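How to Build a Logbook for Your Real Estate Internship

April 2020

235 shares | 12 comments

When I started out at Dulach, my logbook was a shoebox. I mean that quite literally — receipts, sticky notes, a napkin with a seller's phone number on it. My supervising broker, Keisha Achterberg, looked inside, put the lid back on and told me to start over. So let me walk you through the way I keep one now, and the way I teach our new interns to keep theirs.

Start with a plain binder and six dividers. Label them Listings, Showings, Contracts, Advertising, Client Care and Study. Every task you do goes behind one of them, on its own page, with the date, the address and the name of whoever supervised you. 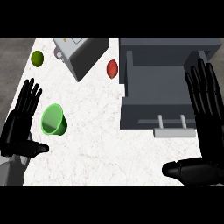

Next, write each entry on the same day you did the work. I know you're tired! But two or three sentences while it's fresh will beat a whole page you try to piece together in November. Say what you did, what you found hard, and what you'd ask about next time.

Then attach your proof. For a showing, that could be the sign-in sheet. For a listing, a copy of the ad you wrote (your drafts too, if your broker marked them up). Black out clients' bank details and ID numbers before anything goes in the binder.

Ask your broker to initial the pages every Friday, and please don't let them pile up. I once brought Keisha a stack of 197 pages to sign, and I still owe her lunch for it. 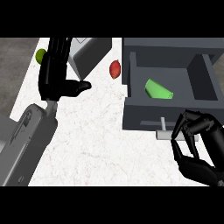 Lakshmi Marar writes that she scans each page once it's been initialed and keeps the copies in a folder named by month, and that this saved her when she changed offices halfway through and the old binder stayed behind.

763 likes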